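Foltcombe Panel Kit for Group Podcasts

Product overview

The Foltcombe Panel Kit is a tabletop recording set for talk shows with several people on the mic at once. It was put together for roundtable shows: sports talk, local news, film and music discussion, call-in hours. Everything in the kit works from one power supply and records every voice to its own track, so one loud panelist does not ruin the episode for the rest.

The kit is sold in two versions. The 3 has three microphones and suits a host with two guests. The 5 has five microphones and a second headphone splitter. You can start with the 3 and add microphones later. The recorder is the same in both.

What comes in the box

Foltcombe recorder with power supply
Dynamic microphones, three or five
Low desk stands with rubber feet
Foam windscreens, one per microphone plus a spare
XLR cables, numbered at both ends
Headphone splitter (two with the 5)
Carry case
Printed quick start sheet

Headphones and memory cards are not included. The recorder takes any full-size SD card. Use a card made for video if you record shows longer than an hour.

Setting up the table

Put the recorder in front of whoever is running the show. Run each cable off the back edge of the table and up again to the recorder, so nobody's elbow catches it. Set the microphones a hand's width from each speaker's mouth and a little to one side. Panelists who face each other across the table will bleed into each other's microphones less than panelists sitting shoulder to shoulder.

A large table is better than a small one. Hard tops reflect sound, and a cloth or a thin blanket under the stands takes care of most of it. Tapping and pen clicks travel through the stands even with the rubber feet on.
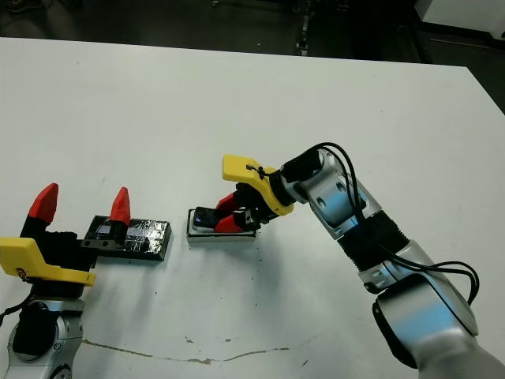 Recording and editing

Press Arm to check levels, then Record. The recorder writes one file per microphone and one stereo mix. If the show needs no editing, upload the mix. If two people talked over each other, open the separate tracks in any audio editor and turn one of them down.

The Mark button drops a marker at the current spot. Use it for ad breaks, for a segment you want to clip out, or for a remark somebody asked to have removed.

A phone can be connected by cable for a remote guest. The caller hears the full panel minus their own voice and goes to a separate track.

Specifications

Inputs: 5 XLR, 1 phone (3.5 mm)
Recording format: WAV, 24-bit, 48 kHz
Headphone outputs: 2
Power: 12 V supply, 6 ft cord
Case weight, packed: 3 kit 11 lb, 5 kit 14 lb

From our customers

"We do a two-hour sports show every week with four regulars and whoever stops by. Separate tracks cut my editing in half. I wish the power cord was longer."
Dardo Mansilla, Liltstead

"Bought the 3 in February and added two mics over the summer. The numbered cables sound like a small thing but they save us time at every setup."
Burgi Baumgartner

"Good kit. The case zipper is stiff."
Wondimu Tufa

Ordering and warranty

Both versions are in stock. Orders ship in 2 business days. Returns are accepted for 31 days if the kit is complete. The recorder and microphones carry a three-year warranty; cables and windscreens are covered for one year.

Extra microphones, stands and cables are on the Accessories page. For orders of more than three kits, write to Ignacio Troncoso in sales for a quote.

Page updated October 2024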